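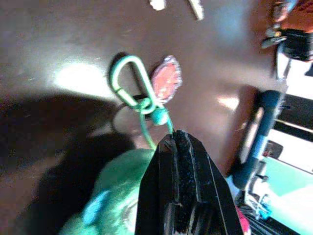

Chapter 11
Small Hardware and Personal Attachments

Learning Objectives

After studying this chapter, the student should be able to name the main parts of a clip-and-cord attachment, choose a cord suited to a given clip, tie and test a lark's head and an overhand knot, and prepare a short written specification for a keychain or bag charm.

Key Terms
carabiner, gate, spine, standing end, lark's head, stopper bead, tag, abrasion

Introduction

Most people handle a keychain several times a day and give it little thought. The object is nevertheless a complete assembly. It has a part that opens and closes, a part that bends, and one or more parts that identify or decorate. Each must be joined to the next in a way that survives pockets, bags and door handles.

A common form uses a light metal carabiner, a thin cord knotted around its wider end, a bead threaded near the knot, and a tag. The metal is stiff and the cord is soft, so wear tends to appear first where the two meet. A designer who wishes to improve such a piece should begin at that point.

Tags call for separate attention. A scalloped or petal-shaped outline is attractive, but every inward curve is a place where a crack may start. Translucent materials show color well against a dark tabletop or bag and show scratches equally well. Chapter 12 returns to the finishing of edges.

Case Study: The Chamoun Workshop

In June, students at the Chamoun workshop were asked to make a charm that could be opened and closed 3000 times without failure of the cord. Their instructor, Abla Boutros, allowed only 2 knots in each piece. Tala Kanaan, whose charm passed the test, had replaced a braided cord with a smooth one of the same thickness and moved the bead away from the knot. Her notes record that the first cord had begun to fray at 80 openings – well before any mark appeared on the clip.

Before You Read

1. Examine a keychain or bag charm that you use regularly. Sketch it and label each part.
2. Find the place where the cord or ring shows the most wear. Record what it rubs against.
3. Keep the sketch. It will be needed for the exercise at the end of Section 11.2.

11.1 The Clip

A carabiner consists of a spine, which carries the load, and a gate, which opens inward under light pressure. Clips sold for keys are not made for climbing and must never be used to support a person.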